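Category: Site Visits / Tableware and Housewares

Report on the Visit to Cavalcanti, Pradcombe

The delegation was received at the Pradcombe site by Ronaldo Medeiros, who oversees the tableware range. The visit lasted 3 hours and covered the sample store, the finishing area and the table-setting room.

Discussion in the table-setting room concerned the pairing of cups and plates in the Skiturari line. Mr. Medeiros explained that each color is judged against a second color before it is approved, and that purple with green had been debated at length.
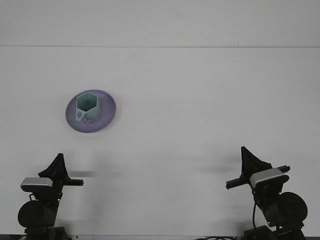

The company currently keeps 1263 sample pieces in its store, filed by color and by year. Members asked whether faceted shapes are harder to stack than round ones. Mr. Medeiros confirmed that they are, and that carton inserts were redesigned in August as a result.

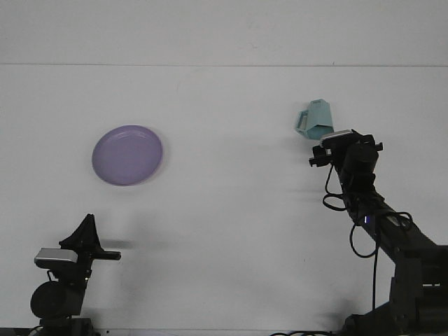 Cauã Caldeira then presented the plate program. Plates are released in runs of 3000, and a rim profile must pass 5 separate reviews. He noted that buyers from Ziltodia had requested a deeper rim, a change still under study.
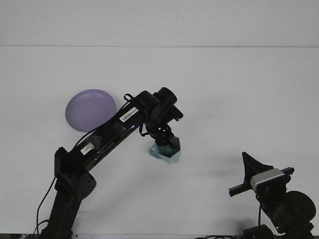
Teal cup and lavender-purple plate, table-setting room, Pradcombe.

The delegation thanks its hosts for their courtesy. Requests for the sample list should be sent to the secretariat in writing.

3 shares | 0 comments
Last updated: January 14, 2023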